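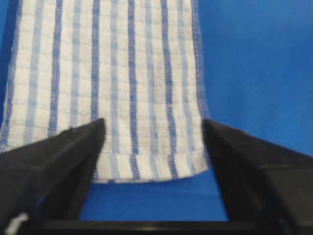

Striped tea towel between the fingers, gripper still open.

Trumimness two-finger gripper - review after 7 weeks
Posted January 22, 2019
2 stars out of 5

Short version: good fingers, nice grip on cloth, and it closes by itself after a power dip. Mine caught my thumb. Do not put your hand in it to free a towel unless the power is off at the wall.

Longer version, typed fast, sorry.

Paid $553 from Skusesia, shipping included. Came with the gripper, power brick, one data cable, a bag of screws and a four page booklet. Wanted it for towel handling - pick a hanging towel by the hem, carry it over, lay it on a table, fold. Arm is an older Blomqvist I've had for years and never had trouble with. Mounting was easy. Holes lined up, two cables, done before lunch. The setup program found it first try.

What's good. Opens really wide. With a towel hanging straight down you want a lot of gap, the hem swings and if the fingers are too close they just bat it away. These go around it with room to spare on both sides. The slanted finger shape helps too, the tips reach the cloth before the body of the thing gets near it. Force setting goes low enough that it doesn't leave a crease in thin cotton. Quiet. Doesn't get hot, at least not on my jobs.

Thin towels fine. Thick bath towels less fine, it wants to push them forward before it pinches. Slow the approach down and it mostly goes away.

Ok so the fault.

First time was in the second week. Arm was stopped, fingers open, towel between them, I was at the keyboard. Lights in the room dimmed for a blink (old building, the compressor next door does it) and the gripper snapped shut on the towel. No command sent. I checked the log, nothing. Figured I'd bumped a key.

Second time I was standing right there with nothing running. Same blink, same snap. So now I knew it wasn't me.

Third time my hand was in it. A hem had hooked on the left finger tip and I reached in to lift it off, which yes, I know. Program was paused. Paused is not off. Fingers came together on the end of my thumb and STAYED there. The open button on screen did nothing, it said the gripper was already open. Had to pull the plug on the brick and pry. Black thumbnail, no break. With the force setting turned down for thin towels I expected a soft squeeze. It was not soft. I think on restart it goes back to full force and does its homing move, closing all the way to find zero, and your low setting is gone until the program sends it again. The booklet has one line on homing and it says "fingers may move." May move!

Got it to do it a 4th time on purpose, with a wood dowel in there and a switch on the power brick. Flick off and on fast, it closes hard. Leave it off for a good long count, then on, and it waits for you to press start like it should. So a full power off is fine and a short dip is not. The dowel had dents in it.

The other part of it bugs me more. After the dip the software still shows the old state. Open on screen, shut in real life. If you have a program paused and hit resume it carries on like nothing happened. I let it do that once from across the room and the arm drove two closed fingers into the table. Scraped a tip. Fixable with a file but come on.

Before anyone asks, yes I have the latest firmware, updated in October for the previous unit (that one was returned for a bad cable socket, different story) and checked again on this one. And no, it's not the Blomqvist. Ran the gripper on the bench with the arm unplugged and it did the same thing.

Support. Wrote to Trumimness with a video of the dowel. Reply in a few days, polite, asked for the serial number, then told me to use "a stable power source." Asked if a fix was coming, no answer so far. Skusesia were better, offered a refund right away, but I'd be back to having no gripper and I have work to finish. Still thinking about it.

What I changed meanwhile:

Put the gripper on a battery backup box from Selstead. No snap since. That's over 455 picks with the compressor going as usual. It's a patch, though, the gripper is still wrong underneath.

Put a plug switch on the front edge of the bench where I can reach it with either hand. Towel stuck = switch off, wait, then reach in. I lose the position and have to home it again. Slow. Doing it anyway.

Every program now asks the gripper for its real finger position before it moves, and stops if that doesn't match. You have to read the raw value, the "status" one is the one that lies. Should be the default, took me an evening to find it.

Sends the force setting again at the top of each run. Takes no time.

The e-stop on my arm does not cut gripper power, by the way. Separate brick. Didn't think about that until my thumb was in it and I was slapping the big red button with my other hand and nothing let go. Check yours, whatever brand you have. If you wire the gripper through the stop so it drops power, be sure it doesn't do the hard close when you release the button - mine does if you let the button out quick.

Would I buy again? Not at this price with this fault. As a towel gripper it does the job better than the suction thing I had before, and if they fix the restart I'd go to four stars, maybe more. Right now, in a room with kids or students or anyone who reaches in without thinking, no.

Pros: wide opening, gentle on thin cloth, easy to mount
Cons: closes hard after a power dip, screen shows wrong state, booklet is useless on saftey, thick towels so-so

Will update if Trumimness writes back.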